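件名: Re: [gripper-ml] 木製ブロックの把持比較、途中経過

Plemar の計測担当です。先週いただいた質問への返事を兼ねて、途中経過を流します。

> 2指と3指で同じブロックを掴ませると、どちらが置き直しの
> ばらつきが小さいでしょうか。Deltville のセルでは2指しか
> 試しておらず、3指に替える手間に見合うのか判断がつきません。
> それと、力覚センサのゼロ点はいつ取っていますか。

ゼロ点から先に書きます。うちでは開始姿勢まで下ろし、何も掴んでいない状態で2秒待ってから取っています。ホーム姿勢で取ると手首の向きが違うため、ケーブルの引っ張り分がそのまま乗ります。最初の週はこれに気づかず、Z方向の値が朝と夕方で合わないと騒いでいました。 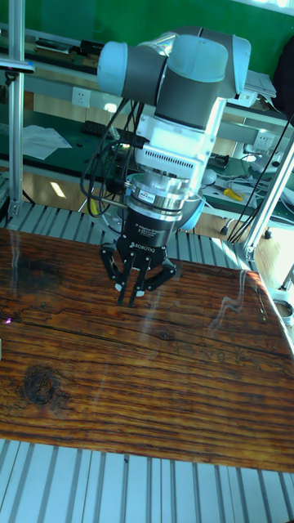 ゼロ点の取得はプログラムの先頭に一度だけ入れ、ブロックごとには取り直しません。毎回取り直す版も試しましたが、指先が台に軽く触れたまま取ってしまう失敗があり、やめました。アプローチ高さを変える予定のある方は、待ち時間より先に指先と台の隙間を確認してください。グリッパを開くと指先の高さが変わる機種では特にそうです。

次に3指のほうです。角のあるブロックを上から掴む場合、指の配置と面の向きが合わないと、閉じる途中でブロックが回ります。回り方に再現性があれば補正できますが、今のところ補正式にできるほど揃っていません。閉じ速度を落とすと回転は減り、その分サイクルが延びます。丸棒や球は別の話で、そちらは3指のほうが楽でした。

コントローラ側の設定は2指と同じ骨組みを使い、把持完了の判定だけ分けています。3指では一本でも止まったら完了とする設定にしていたところ、片側だけ当たった状態で持ち上げに入ることがありました。今は全指の停止を待ち、さらに500 msのタイムアウトを付けています。

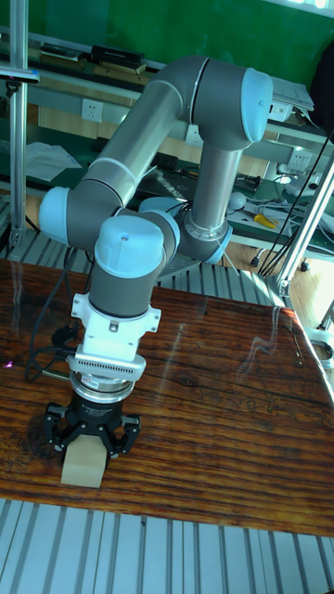
Kerkalden からは、タイムアウトを付けるなら指ごとの電流値も一緒に記録しておくべきだ、という返信がありました。停止だけ見ていると、滑りながらゆっくり動いている指を取りこぼすそうです。向こうでは同じ不具合で一か月分のログを捨てたとのことで、記録周期も合わせて見直すよう勧められました。

この指摘はそのとおりなので、月曜の分から電流値を残しています。ただし周期はまだ変えていません。コントローラの負荷が上がるとカメラのトリガが遅れるので、そちらを先に片付けます。

2指の本番は595回まで進みました。このうち置き直し位置が許容を外れたのが52回です。外れたものを見返すと、把持位置がブロックの中心から指の幅方向にずれているケースが多く、グリッパの問題というより位置検出の問題に見えます。3指はまだ回数が少ないため、並べて比べられる数字は出しません。

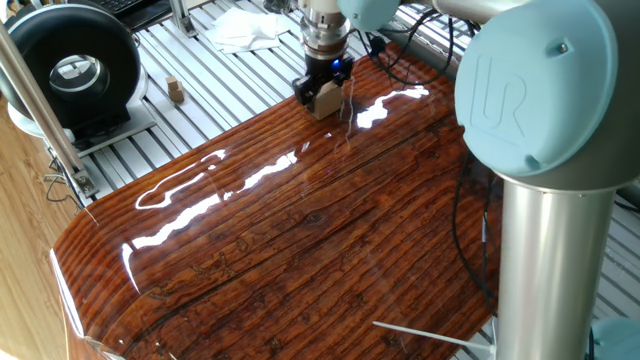 位置検出については、固定カメラの露出をいじっているところです。台の表面がかなり光るので、照明の映り込みとブロックの明るい面が同じくらいの輝度になり、しきい値だけでは輪郭が取れません。露出を下げると今度は暗い側の辺が木目に沈みます。偏光フィルタを付けた条件と、つや消しの黒いシートを敷いた条件を次に試します。シートで解決するなら一番安く済みますが、指先の摩擦条件が変わるので、そこは別に確認が要ります。

Trịnh のリストで以前出ていた、露出違いの二枚を合成する方法も候補に入れています。処理時間が読めないので後回しです。試した方がいれば、解像度と所要時間を教えてください。

ケーブルの取り回しにも触れておきます。手首を大きく回すと束が引かれ、センサに横方向の力が出ます。今は手首の回転範囲をソフトで制限してしのいでいます。束を途中で一度留める案もありますが、留める位置を間違えると別の姿勢で突っ張るので、可動範囲の端まで低速で動かして確かめてから固定するつもりです。
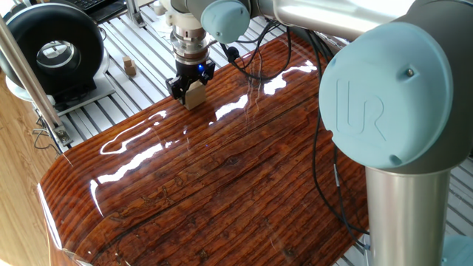
最初の質問に戻ると、この形のブロックだけを扱うのであれば、3指に替える理由は今のところ見つかっていません。丸いものが混ざるなら検討の余地があります。Deltville のセルで扱う品種の比率がわかれば、もう少し具体的に答えられます。

設定ファイルは希望があれば個別に送ります。ツール重量と重心の値は機体ごとに違うので、そのまま読み込ませず、必ず自分のところで測り直した値に書き換えてください。

偏光フィルタの結果が出たら、このスレッドに続けます。

Plemar 計測担当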